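The Room on Rarkoddale Street

Erlinda Agbayani took the back room because it was cheap and because the landlord, Mr. Trịnh, had apologized for it before she even got through the door, and she had a soft spot for people who apologized early. It was up one flight behind the old Predano shoe store in Clistport, and it had been an office, then a place to keep other people's tax records, then an office again for a man who sold insurance for boats. Now it would be hers, for $402 a month with the water thrown in, and she would run her alterations business out of it until her knees gave out or her eyes did, whichever lost patience first.

"It's small," said Mr. Trịnh.

"I'm small," said Erlinda.

"And the pipes are all up there where you can see them. My wife says they look like a submarine."

Erlinda tipped back her head and had a good look at the pipes, which ran together across the ceiling toward the corner, white on white, like a family that insists on walking down the sidewalk in a bunch. She rather liked them. Her mother's sewing room had been under a stairway, and all through her childhood, whenever anybody went up to bed, a little dust came down onto the pincushion. Pipes would at least stay where they were.

She signed the paper on the windowsill in the hall, dated it 21/08/2023 the way her father had always written his dates, and then had to explain to Mr. Trịnh that there was no twenty-first month and she was not trying to get out of anything.

Her niece Marisol came to help with the moving in, bringing a thermos of coffee, a bag of rolls and a great many opinions. Marisol was twenty-six and had lived in four apartments, and she believed this made her an authority on where things ought to go. The desk, she said, should face the door, so that customers would see a face when they came in and not the back of somebody's head. Erlinda said that in all her years at the dry cleaner's, nobody had ever brought her a pair of pants in order to look at her face.

They pushed the desk one way and then the other. They ate a roll each and pushed it back. By the middle of the morning Erlinda's good white patterned jacket, the one she had worn to impress the landlord, had come off and gone over the back of the dark chair, and it stayed there, and somehow once it was there the room began to look as though a person worked in it.

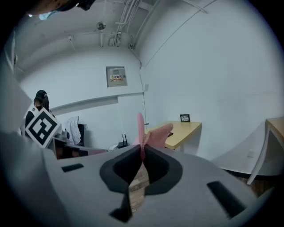 What does a sewing room need first? Good light and a table at the right height, with everything else added a little at a time as the work comes in.

That was what Erlinda's mother used to tell the girls she taught, and Erlinda repeated it now to Marisol, who had gone quiet and was studying the long white ledge on the back wall.

"You could put the thread there," said Marisol.

"I could put the thread there," Erlinda agreed, a bit surprised, because she had been thinking the very same thing and had been hoping to be the one to say it.

The thread had come in a cookie tin, a hatbox and two pillowcases. There were 93 spools, and Erlinda knew the number because she had written it on a slip of paper when she packed them, not trusting the pillowcases. They started with the blues, which took forever. Marisol wanted them to go from light to dark. Erlinda wanted them to go in the order she used them, so navy came first, for all the school uniforms in Clistport, and then the washed-out blue that matched old work shirts, and then a queer greenish one that she had bought in July, many years ago, for a bridesmaid's dress, and had never found a use for since.

"Why do you keep it?" said Marisol.

"The bride was so happy," said Erlinda, and put it on the ledge with the others.

The gray box on the wall above was a harder matter. Marisol wanted to hang a curtain over it, something with flowers. Erlinda, who had once spent 40 minutes in a dark basement feeling along a wall for a fuse, said that the box would stay exactly as it was and so would the little warning label, and that she didn't care if it spoiled the mood. They argued about it pleasantly for some time. In the end Marisol got her flowers on the pincushion, where they could do no harm.

At noon Mr. Trịnh came up with a plate covered in foil from his wife, and stood in the doorway holding it and looking around him as if he had been brought to the wrong building.

"It was bigger when it was empty," he said, and then thought about it. "No. It was smaller."

Erlinda took the plate from him. Then she noticed that the hem of his left pant leg had come down at the back and was being walked on, and had been for months by the look of it. She had seen it on the stairs the first day and had held her tongue, the way you do before you've signed anything.

"Sit down," she said, and turned the chair around for him, jacket and all.

"I can't pay you for just a hem," said Mr. Trịnh. "I mean, I can. What do you charge?"

"Ten dollars. Your wife's lunch counts for eight."

He sat, very upright, with his foot up on the cookie tin. Marisol poured him the last of the coffee. Erlinda ran her finger along the ledge, past the navy and past the work-shirt blue, and since his trousers were an odd sort of gray with a good deal of green in them, she kept on going until she came to the bridesmaid's spool. She held it down against the cloth and squinted.

"Well, would you look at that," she said, and threaded the needle.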